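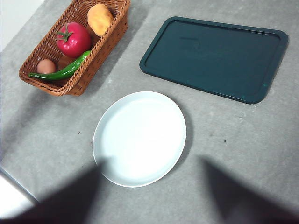 Sterlow Research Institute is seeking participants for the second phase of its Household Task Demonstration Study, in which members of the public guide a two-fingered robot arm through ordinary kitchen work. Participants need no background in engineering. A session consists of a series of short tasks, each shown to the robot several times, either by moving the arm directly by hand or by operating it from a nearby control station. The tasks are of a familiar kind: taking the tomato or the egg out of a wicker basket and setting it on the white oval plate, for instance, or moving the chili pepper to the green tray without disturbing the potato. The recordings made during these tasks are used to train and test software that allows the arm to attempt the same work on its own.

Call for Participants: Household Task Demonstration Study, Phase Two

Study location: Mahmoud Building, Room 22, ground floor
Principal investigator: Steinar Bach
Participant coordinator: Keegan Desjardins
Sessions begin: August
Reference number: 1309

Background

In the first phase of the study, participants recorded 3584 demonstrations using a single method of control. The second phase will compare two methods. The Institute wishes to learn how the choice of method affects the quality of a demonstration, how quickly a new operator becomes comfortable, and which kinds of objects give people the most difficulty. Soft and fragile foods are of particular interest, as are long or irregular items that can be picked up in more than one way.

The target for the second phase is a further 3000 demonstrations. These will be divided among participants according to their availability and the pace at which they prefer to work. There is no minimum number that any one participant must complete.

What Participants Will Do

Each participant will attend one introductory session and up to four recording sessions. The introductory session lasts 90 minutes and includes a safety briefing, a period of supervised practice with each method, and time for questions. Recording sessions last two hours, with a break at the midpoint and additional breaks on request.

Hand guiding. The participant stands beside the work surface and moves the arm by means of a handle fitted above the wrist. The arm offers little resistance and holds its position when released. The fingers are opened and closed with a button on the handle.

Remote control. The participant is seated at the Tivosell control station, on the far side of the room, and moves a small hand controller whose motion is repeated by the arm. The view from the wrist camera is shown on a screen together with a second view of the whole work surface. Many first-time operators find that the fingers hide part of the surface when the arm is low, and practice time is set aside for learning to use both views.

Before each task, a staff member will read a brief instruction aloud, such as "Put the egg on the plate" or "Move everything from the basket to the tray." The participant then carries out the task in whatever manner seems natural. Staff will not correct a participant's choice of grip or route unless there is a risk to a person or to the equipment. Items are rearranged between attempts, and the participant may be asked to repeat the same instruction with the objects in new positions.

Dropped or damaged items do not count against the participant. An attempt that goes wrong is marked as such in the record and kept, and the participant may pause before beginning another. At the end of each session there is a short questionnaire on comfort, effort and ease of use.

Who May Apply

Applicants must:

be 18 years of age or older
be able to follow spoken instructions in English
be able to attend the introductory session and at least two recording sessions
have normal vision, with or without glasses or contact lenses

Left-handed applicants are especially encouraged to apply. The handle and the controller may both be used with either hand, and the first phase included too few left-handed operators to support a useful comparison. The Institute also welcomes applications from people with professional experience in cooking, food preparation or home care.

The remote control method may be carried out entirely from a seated position. Applicants who are unable to stand for extended periods, or who have limited reach or grip strength, may take part using that method alone and should note this on the application form. The Mahmoud Building has step-free access from the parking area, and the height of the control station desk can be adjusted.

Employees of Nukix, which supplies the arm and its fingers, and members of their immediate households are not eligible.

Payment

Participants are paid for all time spent on site, including the introductory session and breaks. The hourly rate is stated in the confirmation letter sent to each accepted applicant. Payment is made by check or bank transfer at the end of each month in which a session was attended. Parking is free of charge, and public transit fares will be reimbursed on presentation of a receipt.

A participant who withdraws from the study will be paid in full for the time already completed.

Safety

The arm operates at reduced speed throughout the study. A staff member trained in its use is present at all times and holds a stop switch; a second stop switch is within the participant's reach at both the work surface and the control station. Participants must wear closed shoes. Long hair must be tied back, and loose sleeves, scarves, bracelets and hanging necklaces must be removed or secured before hand guiding begins.

Food used in the sessions is handled for research purposes only and may not be eaten. Applicants with food allergies should list them on the application form so that the relevant items can be withheld from their sessions — this applies to allergies by touch as well as by ingestion.

Recordings and Privacy

The study records the motion of the arm, the force applied by the fingers, the spoken instruction, and video from the wrist camera and the overhead camera. Both cameras are directed at the work surface. A participant's hands and forearms may appear in the video during hand guiding. Faces are not recorded intentionally, and any segment in which a face appears will be removed before the recordings are used.

Names and contact details are kept apart from the recordings and are deleted at the close of the study, except where payment records must be held longer by law. Recordings may be shared with other research groups under a written agreement. Participants may ask for their recordings to be withdrawn at any time before such sharing takes place, and the consent form gives the procedure for doing so.

Session Times

Recording sessions are held in the morning, beginning at 9:30, and in the afternoon, beginning at 1:30. A limited number of evening sessions beginning at 6:00 will be offered to those who cannot attend during the day. Participants may change a session time by notifying the coordinator one full day in advance. Two recording sessions may not be taken on the same day.

How to Apply

Application forms are available at the reception desk of the Mahmoud Building and may be requested from the participant coordinator, Keegan Desjardins, by mail or in person. The form asks for contact details, preferred session times, dominant hand, any relevant work experience, and any previous use of a robot arm or similar equipment. Previous use is neither required nor a disadvantage — the study is intended to include both new and experienced operators.

Completed forms should be marked with reference number 1309 and returned to the reception desk. Applications are reviewed in the order received and will be accepted until all places are filled. Each applicant will receive a written reply. Those accepted will be sent a consent form, a copy of the safety rules, and directions to Room 22. The consent form should be read in advance but signed only at the introductory session, in the presence of a staff member.

Questions about the purpose or conduct of the research may be addressed to Steinar Bach at the Institute. Questions about scheduling, access or payment should be directed to the coordinator.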